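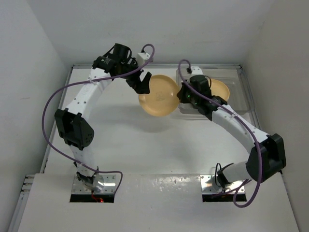
Hergate hires out tableware to village halls, schools, churches, caterers and people getting married in a field. We started in 2000 with a van and a lot of side plates, and plates are still most of what we do. The tan one, shallow and round with a lighter well and a faint printed mark near the middle, belongs to a range we call Wirnura. It goes out mainly for suppers and harvest meals, where people want something warmer than hotel white. We list the plates by range and colour, and you can mix them within an order without paying extra.

We work from a unit on the edge of Midolberg, behind the old seed merchant's. There are 2 of us full time, with extra help from May to September when the weddings come in. The front part of the unit is a counter and a set of shelves where you can handle one of everything before you order. The rest is washing, sorting and storage. Parking is free but tight, and anyone coming with a trailer should ring first so that we can move the van.

What we hire

There are two main ranges. Wirnura is the tan, brown and cream range, which we bought piece by piece in the early years. Jardine is the coloured one, with teals, greens and a dull yellow that looks better on a table than it does in the brochure. We can lay 400 places from either range, or more than that if you are happy to have both. We also keep plain white in three sizes for caterers, along with soup bowls, serving dishes, cups and saucers, jugs and ordinary stainless steel cutlery. We don't hire glasses. We did for a few years and the breakages took up more time than everything else put together, so we now pass glass enquiries on.

Teal is our most asked for colour and it is usually the first to be booked out for the summer. If you have your heart set on it, please get in touch by the end of January. The yellow is nearly always free.

How it comes

Plates travel in lidded boxes, packed on edge with card between them, and each box has a slip on the end saying what is inside. Dinner plates are heavy. A full box is a lift for two people, or for one person with a sack barrow, and we can lend you a barrow if you ask when booking. Cutlery comes in rolls of ten. Serving dishes are wrapped separately and packed last, so you will find them at the top.

We deliver within 20 miles of Midolberg for a flat charge and further by arrangement. You can also collect from the unit, which a good many of our regular halls prefer to do. Orders normally go out the day before your event and come back the day after. If your hall won't let you in until the morning, tell us, and we will work round it where we can.

How it goes back

You don't need to wash anything. Scrape the food off, give the plates a rinse if there is a sink to hand, and put them back in the boxes in any order. We would sooner have them mixed up and whole than neatly arranged and chipped. Please don't leave cutlery between the plates, as the fork tines mark the glaze, and please don't use the boxes for rubbish. We have had half a trifle back before now.

Everything is washed at the unit after every hire, even when it comes back looking clean. After that it is sorted on the table, which is the part of the job customers don't see and the part that takes longest.

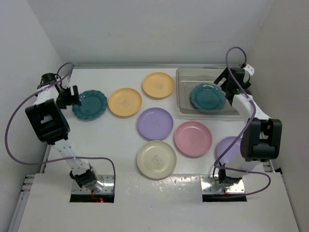 Each plate is looked at front and back, checked round the rim for chips and put with its own colour and size. Two of our teals are close enough to be mistaken for each other under the lights in the unit, and if they get mixed it shows badly on a long table in daylight. Anything doubtful is put to one side and checked again by the window. Chipped plates are taken out of hire, whichever side the chip is on. Scratches from cutlery are a matter of judgement - a few fine lines are fair wear, but a plate that looks grey in the middle has had its day.

Retired plates that are sound but tired go on the seconds shelf by the counter, priced by the plate. Gardeners buy them for standing pots on, and a pottery class in the town takes the broken ones for mosaic. We have 2 sales a year where the older stock is cleared, one in March and one in November, and the dates go up in the window at the unit.

Breakages

We expect to lose a few plates. Every order includes a small allowance for breakages and you will hear no more about it if you stay within that. Above the allowance we charge the replacement price printed on your order form. If something does break, put the pieces in the bag provided and tape it shut. It helps us to have the pieces back, as we can then tell which range and size to take off the list, and it keeps sharp bits out of the boxes.

Missing plates are treated the same way, although they often turn up. Hall kitchens are full of cupboards, and our plates get put away with the hall's own. If you find one of ours months later, just drop it in.

Booking

Ring or call at the counter between 9 and 4. We are closed at weekends apart from deliveries and collections. To hold a date we ask for a quarter of the hire charge, with the rest due a week before. Numbers can go up or down until then. Schools and registered charities in the Midolberg area get a reduced rate on both ranges - please mention it when you book, as we can't easily take it off afterwards.

We are happy to lend a sample plate for a few days if you want to see it against your cloths. Bring it back clean.

Hire > Tableware > About Hergate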